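Dec 15, 2024

Dyno notes, Drekley engine, second build. Sombat Klinhom on the brake, me on the logger.

Sombat still thinks the new Pakach map is worth having. I don't, or not on this evidence. The gain he is pleased with sits between 2000 and 3000 rpm, and the car spends next to no time down there once it's off the start line. Might help out of a slow hairpin. Might just make it spin the rears.

Did 4 pulls. The first 2 agree with each other, the last 2 agree with each other, and the pairs don't agree. Intake air was warmer for the second pair and the correction factor is supposed to take care of that. I have never trusted it.

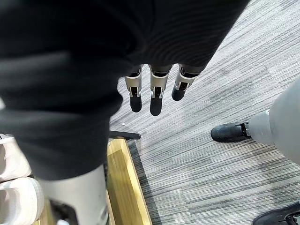
Ezzat sent their own curve with the turbo. Lovely smooth line, no axis label for boost. Asked them for raw data in April and got the same plot back in color. Until they send numbers I'm treating it as a brochure.

Wastegate: the Sulel actuator holds pressure fine on the bench. On the engine the trace wanders near the top of the pull. Sombat says sensor noise. Could be – but the other channels on that loom are clean, so I'd want to swap the spring before blaming the wiring.
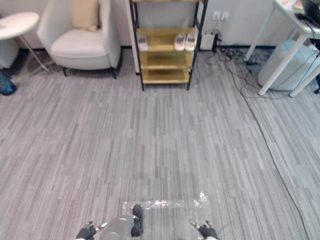 Plug readings were all much alike, slightly rich. Left the fueling alone. Changing the map and the fuel together is how we lost a whole day with the first build.

To do: back to the old map, same fuel, same tires on the rollers, 2 pulls cold and 2 hot. If the low-end gain is still there against that, I'll shut up about it. Sombat to chase Ezzat again. Spare Sulel spring is in the drawer under the logger, unlabeled.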